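## 5. The restart fault

We had planned to devote this section to learning curves, and a few of them do survive in Section 6, but most of what we learnt during the second half of the project came from a fault that we very nearly didn't find. We think it deserves a proper telling, partly for the sake of other groups running two arms over one table, and partly (we may as well admit it) as a record of a rather long spring for everyone at Erbridge.

### 5.1 How it first showed itself

The refill task asks the two arms to pick up a bottle, take off its cap, and bring the bottle and the plug-in part together between the grippers. It is a fiddly job even for people. For most of its length one arm is simply holding something still while the other does the clever bit, and we had always thought of that holding arm as the safe one. It gets a grip, it keeps the grip, and one's attention drifts quite naturally to the other side of the table.

In May, Shaimaa Mansour noticed that the holding arm had given a small squeeze in the middle of an otherwise ordinary attempt. The bottle didn't break and the attempt was marked as a success, so it would have been easy to let it go. She wrote it down all the same, with the time, and a few days later wrote down another. By the end of that week we had gone back through the force readings for all 1092 attempts recorded up to that point, and the squeeze was present in 266 of them. In nearly every case it was too small to change the result. In a handful it was large enough that we would not have wanted a finger in the way.

We are a little embarrassed by that. Our success measure looked only at where things ended up, and a bottle that has been gripped much too hard for a moment ends up in just the same place as one that hasn't. The readings were there all along, sitting quietly in the logs, and we had no chart that would have brought them to our notice.

Figure 4 shows the work in which the fault appeared. We call the arms by the colour of the collar at the wrist, blue on the left and green on the right, and we keep to those names from here on.
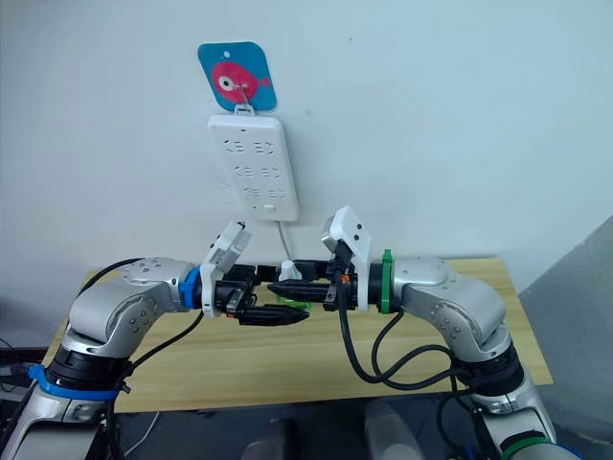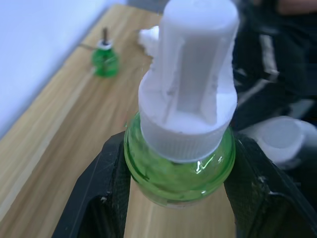
**Figure 4.** The refill task. First picture: the blue and green arms with their grippers brought together over the table, and the power strip hanging on the wall behind. Second picture: wrist camera view of a green bottle with its white cap in place, held between the two fingers.

### 5.2 Finding the cause

Our first guess was the policy. Gu, the learned controller described in Section 3, sends a target opening for each gripper many times a second, and it seemed perfectly likely that it had picked up a nervous habit from one of the people who gave the demonstrations. Taha Radwan spent the better part of a week comparing what Gu had asked for with what the fingers had done, and found that during the squeezes Gu had asked for nothing unusual at all. The targets were as flat as one could wish. Something further down the line was closing the fingers by itself.

Our second guess was the wrist cables, which hang in generous loops and get dragged about a good deal. We shortened the loops on the green arm, tied them back more neatly, and ran it for two days. The squeezes carried on exactly as before, although the arm did look much tidier.

The real cause lay in the Braltarberg layer, the piece of software that passes messages between the policy and the two gripper drivers. When a driver goes quiet, Braltarberg waits 3000 ms and then restarts the link. We knew that, and had always considered it a kindness. What we had missed was that, on coming back, it sent the driver the last *force limit* it had stored on disk, and the stored value was written only when the program was closed down properly. On our machines it was quite often left over from the evening calibration, in which the empty fingers are driven firmly shut to find their zero. For a short while after each restart, then, a gripper holding a glass bottle was allowed to press as hard as a gripper holding nothing whatsoever.

The dropped links had a humbler explanation. Both drivers wrote to the same log, and the log was trimmed each time it reached 2000 lines. The trimming held up whichever driver happened to be waiting. With one arm working, the wait was too short to matter. With two arms and both wrist cameras running, it was sometimes long enough to be taken for a dead link, and so the restart would begin.

### 5.3 What we changed

We made four changes, and give them in the order in which we made them, which is not quite the order we would choose if we had our time again.

1. The stored force limit was removed. After a restart, each driver now begins at the lowest limit and must be told to go any higher.
2. A restart during an attempt stops both arms where they are. The grippers keep their present opening, and a person has to clear the stop by hand.
3. Each driver was given its own log, and trimming was moved to the gap between attempts.
4. Peak finger force was added to the success measure. An attempt that finishes nicely but goes over the limit on the way is now counted as a failure.

The second change caused the most discussion among us. Letting go seems the gentler choice, and for soft goods it probably is, but a bottle released above the table will fall, and the person sitting nearby will very naturally reach out to catch it. We preferred to have a bottle held still and a slightly cross operator.

### 5.4 What remains open

We have not seen the squeeze since the first and third changes went in together, and for that reason we can't say how much of the cure belongs to each. Separating them would mean putting the old behaviour back on a rig that people work beside every day, and neither of us was keen to do so. A test on the Trilolent bench, which has a dummy load in place of fingers, would be a sensible way round this, and we hope to run it once the bench is free.

The earlier results also need some care. The 266 affected attempts were all part of the training set for Gu, and we have left them in for the figures given in Section 6, so that these can be compared with our previous report. A second version of the policy, trained without them, is being prepared.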